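Keeping Home Network Gear Cool, Clean and Easy to Reach
Posted Friday, May 15, 2020 by Faith Muriithi

With everybody home and online all day, the box that feeds the desk, the TV and the printer gets more use than it used to. Most trouble I get called about in Hornell comes down to heat, dust or a bad cable. You can take care of all three with things you already have.

Where to put it

Keep the router and switch out of closed cabinets. A shelf in a hallway or the top of a bookcase is fine. Leave a hand's width open on every side and don't stack one box on top of another if you have the room to spread them out. The one underneath gets the worst of it.

Stay away from radiators, sunny windowsills and the top of the refrigerator. If the only spot you have is a closet, leave the door open a few inches or swap it for a louvered one.

Carpet is a poor place for anything with vents in the bottom. Set the box on a scrap of board or a tile.

Cleaning

Twice a year is enough for most houses. I do mine in May and November. Unplug the power first, then take out the cables. Wipe the case with a dry microfiber cloth. For sticky spots, dampen the cloth with a little rubbing alcohol and keep it off the ports.

Blow out the vents with canned air in short bursts, holding the can upright. A soft paintbrush, one inch wide and never used for paint, gets the lint off the grilles. Do not use the household vacuum with the plastic nozzle. It builds up static.

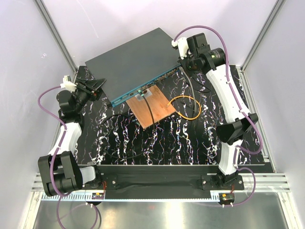

Ports collect dust too, especially the ones you never use. Rubber port plugs are cheap, and a strip of painter's tape does the same job. Change the tape when you clean or it will leave glue behind.

Labels

Label both ends of every cable before you pull anything. Masking tape folded over into a flag works, and so do bread bag tags. Write the room on it, not the device, since devices get moved. Use a ballpoint or a laundry marker. Regular felt tip smears.

Cables

Plug a cable in and tug it lightly. If it slides back out, the clip is broken and the cable should be replaced or given a new end. Look for flat spots where a chair has rolled over it.

Tie bundles with hook-and-loop strips. Zip ties pulled tight will pinch the wires, and you have to cut them off every time you change something. Coil the extra in loops no smaller than a saucer.

Run long cables along the baseboard and keep them away from power cords where you can. If they have to cross, cross them square.

Power

Check the total load on your power strip. A 700 watt space heater should not share a strip with anything, and certainly not with the router. Plug it straight into the wall.

Restart in order: modem first, wait two minutes, then the router, then the switch. Check that the lights come on before you go on to the next one.

Write down the purchase date on the bottom of each box. My oldest one still has a sticker from 2000 and I keep it only for the power supply, which fits nothing else in the house.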